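双臂仿真工位:腕部相机画面阴影锯齿,两指不对称,求排查思路
版块:仿真与离线调试 > 工位搭建

楼主 轴六过零
工位在Flekico里搭的,双臂加固定底座,夹爪用的Laleo平行爪,模型是厂家给的URDF转的。墙、桌、一幅挂画都是静态体,画只贴了一张贴图,没有碰撞。单方向光,开阴影。相机两路:腕部一路,身后高位一路,都是640×480。

现在有两个问题。

第一,腕部相机看墙面和画面时,阴影边界是一级一级的台阶,臂停着不动也在。臂一动,台阶就跟着跳,下游的边缘检测每帧都报不一样的线。

第二,腕部画面里左右两指看上去不对称,右边那根显得宽一些,往外歪得也多一些。模型里两指是镜像关节,我读了关节值,左右绝对值一致。
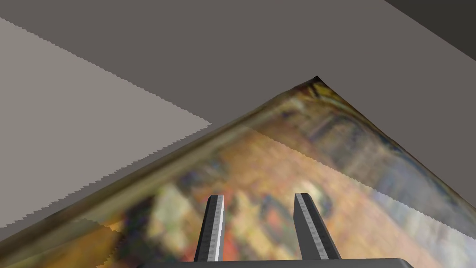
腕部相机,第88帧,张爪状态

阴影贴图1024,偏置默认,抗锯齿开到4x,没有改善。有没有人在这个版本上处理过?整段轨迹2556帧,重渲一次要等到下班,所以想先问清楚再动参数。

2楼 老龟慢渲
4x抗锯齿管的是几何边缘,阴影边界是深度比较的结果,采样在阴影贴图里,两回事。先报一下方向光的阴影视锥多大。

3楼 轴六过零
没动过,日志里是20米见方。

4楼 老龟慢渲
那就对了。20米除以1024,一个纹素在垂直于光的平面上接近2厘米。光线斜着打到墙上还要再拉长。腕部相机离墙近,一个纹素在画面里占很多像素,台阶自然看得见。
改法:
视锥收到4米,中心放在桌子中点,别放世界原点。
贴图提到2048。
这样一个纹素接近2毫米。PCF核先不要加大,等看完纹素尺寸的效果再说。
收视锥之前检查一下墙和两条臂在整段轨迹里有没有跑出4米的范围,跑出去的部分不投影,会出现一半有影一半没影。

5楼 tdaneshvar
不同意先调视锥。楼主下游是边缘检测,阴影再细也是一条假边。训练或者标定用的画面,直接关掉方向光阴影,留环境光就够了,省一遍深度渲染。

6楼 老龟慢渲
关阴影要看用途。现场有灯就有影子,仿真里没有影子,检测器到了现场照样报假边,只是晚几周才发现。
而且夹爪对墙的投影是有信息的,单目腕部相机估接近距离的时候能用上。

7楼 tdaneshvar
现场的影子是软边,这个渲染器给的是硬边,两者分布差得很远,拿硬边去训练并不比没有影子更接近现场。你要么上面光源,要么关掉,中间状态最差。

8楼 老龟慢渲
面光源在这个渲染器里没有实时阴影,得换Vamis后端离线跑,2556帧不现实。PCF加随机旋转核可以做出近似软边,代价小得多。

9楼 轴六过零
两位先别争软硬边,我先把视锥收了看看。第二个问题有人有想法吗?

10楼 Siamak Ansari
看第二个问题。请贴腕部相机的安装定义,位姿和视场角都要。另外确认一下相机挂在哪个link下面,很多人挂在法兰上,夹爪装上去又带一个偏转角,相机没有跟着转。

11楼 轴六过零
camera_wrist
parent: wrist_3
pos: 0.018 0 0.062
rpy: 0 0 0.04
fov: 78
夹爪本体也挂在wrist_3下,rpy三项全是0。
x方向那个18毫米是我照实物支架图纸填的。

12楼 Siamak Ansari
两处可疑。
一是rpy最后一项0.04弧度,合2.3度,夹爪没有对应的转角。这个数从哪里来的?
二是x偏18毫米。要看你的张爪方向是x还是y。如果两指沿x张开,相机就不在两指的对称面上,一根近一根远,近的那根当然宽,这属于正常透视,不是错误。如果沿y张开,偏x不影响左右对称,那就只剩转角要查。

13楼 轴六过零
沿x张开。0.04是从旧工程拷过来的,旧工程的臂是Kandpal控制器带手眼标定结果导入的,应该是那时候的标定值。

14楼 Siamak Ansari
那这个0.04没有道理留在新工程里,清零。x偏移以图纸为准,但要核对图纸的坐标系。支架图纸一般以安装面为基准,工具系的x未必就是图纸的x。差90度的情况我见过不止一次,改完以后两指马上就对称了。

15楼 咖啡渍万用表
插一句,fov: 78也要查。这个平台的fov字段是垂直视场角,很多人按水平填。楼主的标定焦距是多少?

16楼 轴六过零
实物标定fx等于395像素,fy一样。

17楼 咖啡渍万用表
640宽,焦距395,水平视场角2×atan(320/395),78度。垂直是2×atan(240/395),62.6度。你把水平角填进了垂直角字段,渲染出来的等效焦距只有296像素。画面比实物广,靠边的东西透视拉伸更重,手指贴着画面下沿,歪的程度会被放大。
改成62.6。

18楼 tdaneshvar
字段含义看版本。旧版是水平,新版才改成垂直。先放一个已知尺寸的方块量一下再改,别照帖子改。

19楼 咖啡渍万用表
同意量。方块边长0.1米,正对相机放在1米处,焦距395的话投影应该是39.5像素,量出来接近30就是我说的情况。

20楼 轴六过零
量了,29.6。改成62.6以后39.5。
rpy清零。图纸问题也查到了,支架图的x对应工具系的y,18毫米应该填在y上。现在pos是0 0.018 0.062,两指在腕部画面里左右对称,张合全行程看过一遍,没有偏。
第二个问题解决。

接着说阴影。视锥4米,贴图2048,墙上台阶细了很多,但两条臂同时抬起来的时候又冒出新的问题:爪对墙的影子边缘局部有缺口,影子轮廓碎。高位相机这一路看得更清楚,下面是改之前的参数渲的。 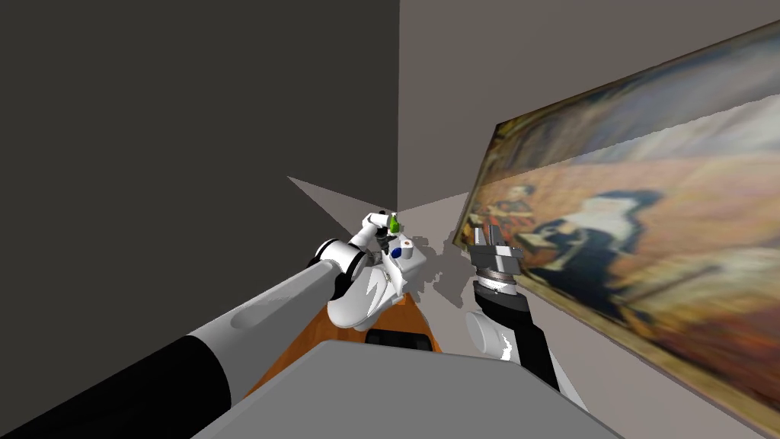 偏置我从默认值往下降了两档,缺口少了,平面上开始出条纹。再降一档条纹铺满桌面。升回去,夹爪外壳上细的部分又丢影子。现在卡在这两头之间。

21楼 老龟慢渲
常数偏置和斜率偏置分开调。你降的应该是常数项。桌面条纹是自遮挡,靠斜率项压;细结构丢影子是常数项太大。先把常数项压到最低,斜率项从1开始往上加,加到条纹刚好消失为止。
另外看一下夹爪网格是不是单面的。URDF转出来的外壳经常是开口网格,背面剔除以后光从里面穿过去,影子就碎。阴影通道改成双面渲染再试。

22楼 Siamak Ansari
补充一点,可视网格和碰撞网格别混。有的转换脚本会用碰撞网格生成阴影代理,碰撞网格是凸包分解出来的,块与块之间有缝,影子照样碎。在调试视图里把阴影投射体单独显示出来看。

23楼 轴六过零
阴影投射体显示出来了,用的确实是凸包分解那一套。手指和外壳之间有缝。改成可视网格,双面打开,常数项最低,斜率项加到2.5,条纹没有了,缺口也没有了。

24楼 tdaneshvar
可视网格面数多少?两条臂都走可视网格投影的话,帧时间会上去。

25楼 轴六过零
没数面,只看了帧时间。改前11毫秒,改后14毫秒,离线渲可以接受。

26楼 tdaneshvar
在线闭环就不行了。建议存两份配置,控制回路用代理网格,出数据用可视网格。配置名里写清楚,不然过两个月谁也分不出来哪批画面是哪套参数渲的。

27楼 咖啡渍万用表
画的贴图顺便也看一下。腕部那张糊得厉害,贴图分辨率低或者mipmap偏得太多都会这样。斜视角要开各向异性过滤。

28楼 轴六过零
贴图本身就小,512的,放大以后就是这个样子。各向异性之前没开,现在开8x。贴图不打算换,画不参与任何任务。

29楼 老龟慢渲
不参与任务也在画面里。腕部相机近看的时候大半个画面都是它,检测器会吃进去。

30楼 tdaneshvar
这次我同意老龟。要么换高分辨率贴图,要么做随机化,每段换一张。

31楼 轴六过零
随机化下一轮再做,先把这段轨迹重渲。把最终参数列一下,方便后面搜到的人:
相机 parent wrist_3,pos 0 0.018 0.062,rpy 全0,fov 62.6(垂直)
方向光视锥 4米,中心在桌子中点
阴影贴图 2048
阴影投射体 可视网格,双面
偏置 常数项最低档,斜率项2.5
PCF 3×3,未加随机旋转
各向异性 8x

以上是出数据的配置,控制回路那份另存,投射体仍用代理网格。

32楼 Siamak Ansari
y偏移的符号也核一下。你只说了两指左右对称,这个对称对y的正负都成立,填反了左右看不出来,要看指尖在画面里的上下位置。拿实物的腕部画面叠一下,张爪和闭爪各一张。

33楼 轴六过零
叠了,闭爪时指尖位置差2个像素,张爪差3个。符号没反。重渲已经挂上,16:40开始跑的。

34楼 咖啡渍万用表
3个像素里有一部分是实物镜头畸变,仿真那边是针孔模型。要再往下压就得给仿真画面加畸变,或者把实物画面去畸变以后再比。

35楼 轴六过零
实物那边有去畸变的脚本,重渲完再比一遍,结果贴在这里。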